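Plirkerham Makers Forum > Builds > Robotics and automation
Thread: Hand-held gripper for teaching a home arm to fold towels
Page 1 of 1

towpath_ken
10/9/24
I've been building a two-finger gripper you hold in your fist, with a wide-angle camera above the fingers, so I can record myself doing a job and train the arm on it later. The job is folding towels. The arm is a second-hand Bimden that I have bolted to a bench in the shared workshop. The arm itself works fine. My trouble is with the hand-held part.

What I have so far:

Two printed housings on a linear rail, closed by a trigger
Soft pads bolted to the front of each housing
Camera on a bracket, fisheye lens, recording to a small computer in a bumbag
Width of the jaws read from a marker on each finger

The pads slide over the cloth when I try to pick up one layer. If I push down harder I get two layers, or I get a fold of the towel and the table stops the fingers dead. I've recorded 815 attempts and thrown away a good many of them. Has anyone got a pad shape that picks up a single layer reliably?

Gruvarance
What are the pads made of? If it's the flexible filament from the workshop shelf it goes shiny after a bit of use and then grips nothing. A wipe with alcohol helps for one evening.

towpath_ken
Flexible filament, yes. Printed flat, so the face that touches the cloth is the smooth side off the bed.

Gruvarance
Print them on edge. The layer lines then run across the pinch and catch on the loops. Mine were useless until I did that. It takes longer and you need supports under the bolt holes.

mrs_pell
I'd stop using towels for now. Start with a tea towel, or a square of felt. Terry is about the worst thing to begin with, the loops catch on each other and the two layers want to come up together whatever your pads are like.

towpath_ken
The towels are what I want folded though. I don't own enough tea towels to need a robot for them.

mrs_pell
Fair enough, but you'd find out whether the fault is in the fingers or in the cloth. At the moment you're changing both.

Emiliano Barrientos
I run the same sort of thing with a different rail. Some points from my build notes, in no special order.

Make the tip a separate part from the pad. The pad wants to bend and the tip doesn't. With a stiffer tip you can slide in under the edge of the cloth, and the pad does the holding once you close. I glue mine, and I've only lost one.

Print the tip in a loud colour. On a wide lens the fingers take up very little of the picture and a dark tip on dark cloth vanishes. You will spend evenings going through recordings trying to see whether it had hold of anything.

Come in from the edge of the towel and keep low. Coming straight down is what gives you two layers.

Check your trigger for slack. Mine had almost 2 mm before anything moved, and the jaw width in the recordings was wrong by that amount all the way through.

towpath_ken
Thanks, that's useful. How stiff is the tip? Same filament with more infill, or something else?

Emiliano Barrientos
Ordinary PLA. Sand the underside so it doesn't scratch the table.

Lucero
I'll disagree with the low approach. It works on a table with a clear edge where the towel hangs over a bit. In the middle of a table you have nothing to get under and you end up shoving the towel along like a snowplough. I come down at an angle with one finger touching first, close a little, then lift. The finger that touches first drags up a ridge and the other one takes it.

Emiliano Barrientos
How many layers does that get you?

Lucero
One, mostly. Two if the towel has already been folded once.

Emiliano Barrientos
Which it will be, in a folding job, for every fold after the first.

Lucero
For the second fold you want both layers. That's the point of the second fold.

Emiliano Barrientos
Yes, all right. I still wouldn't do it for the first one. If the arm copies that move and the table height is slightly out, it drives a finger into the table. Your wrist gives. The arm doesn't.

Gruvarance
Put a bit of spring in the mount on the arm side and it will give. There's a thread on it from January, search for "wrist spring". Nine pages, most of them about washers.

towpath_ken
I've read it. I bought the washers.

pylon_dave
Is it worth all this? You can buy a ready-made gripper with rubber fins for less than you've spent on filament. I had one on my arm the same afternoon.

towpath_ken
I looked. The hand-held one and the one on the arm need to be the same fingers, or what I record doesn't match what the arm can do. The bought ones I found were far too heavy to hold for an hour with the motor in them.

pylon_dave
Take the motor out?

mrs_pell
Then you have a pair of fins and you're making the rest yourself, which is where he is now.

hobnail
Question about the table. We've got a dark one at home, and the workshop benches are all marked up. Does the surface matter much for the recordings?

Emiliano Barrientos
It matters for the tracking more than for the cloth. The software works out where your hand went from what the camera sees around it, so what it needs is plenty of detail in the room. A plain table with a busy room behind it is fine. A plain table facing a plain wall gives you jumps. Big windows are a nuisance if the exposure keeps hunting, so lock it before you start.

For what it's worth my fingers now are light grey housings with a slot in the face, black pads and bright yellow tips, and I've stopped changing them. I do my towels on a white table with round edges. 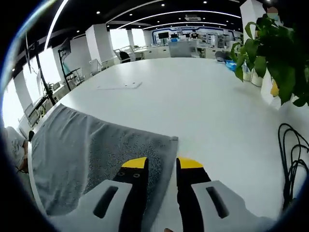 The other thing I'd say is to vary where the towel starts. My first batch was all laid out square to me and the arm could only manage it square. I went back and did them crooked, half over the edge, near corner tucked under, all sorts. I'm at 1,312 recordings for the one fold and I'd keep fewer than that if I started again with more variety in them.

hobnail
Thanks. I'll lock the exposure. Mine hunts every time I turn towards the kitchen window.

towpath_ken
Update. I've printed the pads on edge as Gruvarance said and made separate tips in PLA. Yellow, as it happens that was the reel on the machine. Grip is much better. I can take one layer from the edge more often than not, and the misses are mostly me rushing. The slack in my trigger was worse than Emiliano's. I've packed it with a strip cut from a milk bottle and it's gone.

I also tried it mrs_pell's way with a square of felt and it picked up first time with the old pads, so it was partly the cloth.

mrs_pell
Thank you.

Lucero
Did you try the angled one?

towpath_ken
I did. It works in the middle of the table, where the low one doesn't. I got a double layer quite a lot though. I might record both and see which the arm copes with.

Emiliano Barrientos
Don't put them in the same set to begin with. Train on one, see what it does, then add the other. When I mixed two ways of picking up, the arm started one and finished with the other, and the towel went on the floor.

Lucero
I've mixed them and had no trouble. I do start from different places for each, so perhaps it tells them apart by that.

Gruvarance
How are you gluing the tips, Ken? Superglue goes brittle on the flexible stuff.

towpath_ken
Contact adhesive, both faces, left for ten minutes before pressing together. Holding so far. I've left a small peg on the back of the tip that goes into a hole in the pad, so the glue isn't doing all of it.

Gruvarance
Could you put the file up? I'd like the peg.

towpath_ken
Will do once I've fixed the bolt spacing, it's slightly out on the left one and I've been filing it by hand.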